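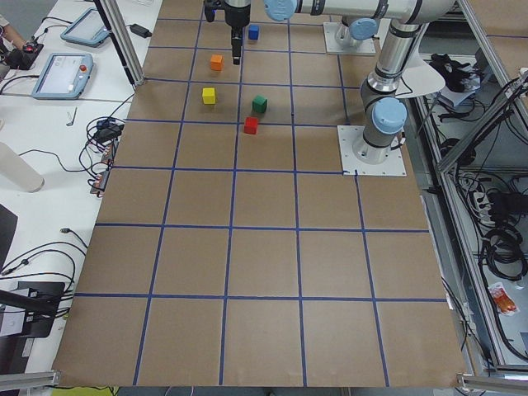

Homemade grid boards: cardboard and tape, post yours!

tisstead_dec
January 18, 2022
OK I am way too happy with cardboard boards. Brown cardboard, dark blue tape running both ways, and you've got a full grid in an afternoon! Five little wooden cubes on it (blue, orange, yellow, green, red) and the colors just pop. I want to work up a sliding game, moves by square only, no diagonals. Who's in?
Declan

Vatel196
In! I love the blue on brown. One gripe though: red is sitting right at a tape line. Which square is it in? You need a rule for that before anybody plays.

tisstead_dec
Whichever square has more of the cube. Easy!

Vatel196
Not easy when it's half and half, my kids would fight over that until February. I say on the line means you go back a square.

nuwan_c
Disagree with both of you, let the line count as its own spot! Way more fun, and you get a lot more places to land. Also, masking tape beats colored tape. It peels up cleaner if you mess up a strip.

gallagher_g
Masking tape looks awful after 2 weeks, sorry Nuwan. Dark blue all the way. Do the long strips first, then the cross strips, and press the crossings down with a spoon.

nuwan_c
Spoon is a great tip, stealing it. I still like my masking tape, haha

tisstead_dec
Trying the line-as-a-spot rule tonight, will post how it plays!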